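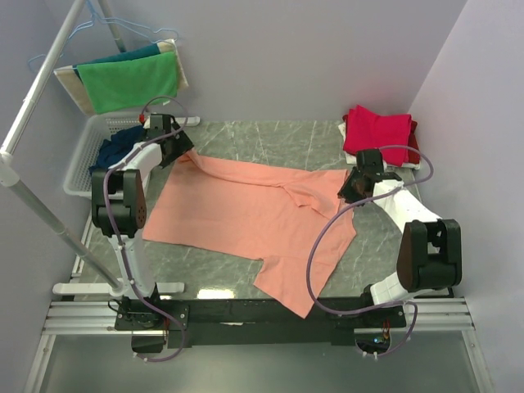

Learning to fold a T-shirt so it stands up on its own in a drawer is the best little upgrade I've made to my closet, and you can get it down in an evening! You need a flat surface bigger than the shirt (a bed works, but a table is so much nicer) and a bit of patience for the first few tries. I like to lay the shirt sideways, hem to the left and shoulders to the right, the way the salmon-pink one is lying on the marble-patterned tabletop, and I don't worry if a sleeve hangs over the front edge, that part gets tucked in anyway.

What you'll do

Smooth the body with your palms, working from the middle out. Creases you leave in now will still be there when you pull the shirt out in April.

Fold the far side in toward the center, then lay its sleeve back on itself so it stays inside the strip. Do the same with the near side. You should have a long, even rectangle, 8 inches wide for most adult sizes.

Bring the hem up toward the collar and stop just short of it. Now fold that in half, and in half again for a deep drawer or in thirds for a shallow one (mine is 6 inches, so thirds).

Stand it on its folded edge. If it flops over, the strip was probably too wide, so shake it out and try again.

Filling the drawer

Line the shirts up front to back with the smooth fold facing up. I fit 19 in one drawer, and I can see every single color at once, which still makes me happy each morning.

I picked this method up from Annelies Van den Broek at a evening class in Graston, and she swears by leaving a finger's width of space at the end of the row. She's right! Packed too tight, the shirts wrinkle and you have to tug to get one out.

Thick sweatshirts need one fold fewer, and anything silky is better off on a hanger.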